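Lista aficion-circuito — archivo, marzo
Tiempo de lectura: 2 min

Asunto: Re: Csonka y el asiento de Dandska

Escribo rápido que salgo en nada. Lo de Csonka: en el paddock de Hallamville lo daban por hecho, pero firmado no hay nada. Tiene contrato con Malmont hasta final de temporada y una cláusula de rendimiento. Si después de la sexta carrera está fuera de los 12 primeros puede irse gratis. Ahora mismo es 14.

> Virgil Onu escribió:
> Pues yo no lo veo. Dandska ya tiene dos pilotos y el jefe
> dijo en la presentación que no tocaba nada. Además Csonka
> se cayó en los dos últimos entrenos, quién lo ficha así?
> Y 57 puntos el año pasado tampoco es para tirar cohetes.

Virgil, los 57 puntos los hizo con la moto vieja y perdiéndose cuatro carreras por la muñeca. Con eso quedó por delante de su compañero, que corrió todas. Lo de las caidas sí me preocupa, las dos con el tren delantero en frío y en la misma curva. 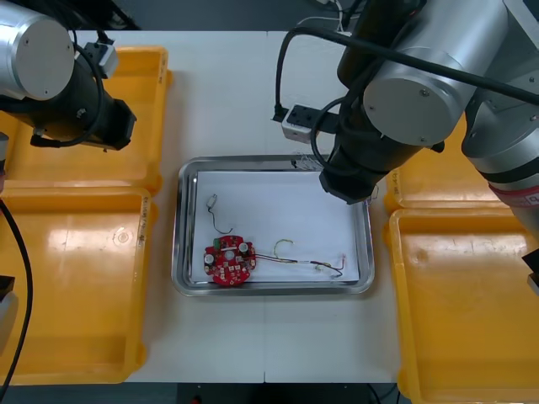
Y lo del jefe de Dandska... dijo que no tocaba nada "de momento". El año pasado dijo lo mismo y en junio cambió a medio box. El segundo piloto no ha entrado en los puntos todavía. En Hallamville acabó a casi 40 segundos del ganador, con la misma moto que el otro, que hizo podio. Eso no lo aguanta un patrocinador mucho tiempo.

Otra cosa, el calendario. Quedan dos carreras antes de que se active la cláusula. La próxima es de rectas largas y la Malmont corre poco, se vio en pretemporada. La siguiente le va mejor, ahí ganó en la categoría pequeña. Si suma en esa igual se queda y todo esto no vale para nada.

Al que preguntaba por las entradas: la tribuna de la chicane está agotada, quedan en la recta de atrás. Yo iria a la de atrás igualmente, se ve la frenada entera. El autobús sale a las 8:30, apuntarse con Virgil. 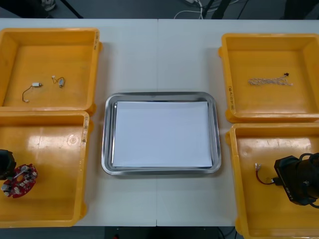 ¿Puede Csonka correr con Dandska esta misma temporada si se activa la cláusula?
El reglamento lo permite mientras el equipo comunique el cambio antes del cierre de inscripciones de la carrera. Conserva los puntos que lleve como piloto, los de equipo se quedan en Malmont.

Si alguien oye algo mas que lo ponga aqui y no en el grupo del móvil, que luego no hay quien lo encuentre. Me voy.

Última actualización: marzo
Contacto con los moderadores | © Lista aficion-circuito | Volver arriba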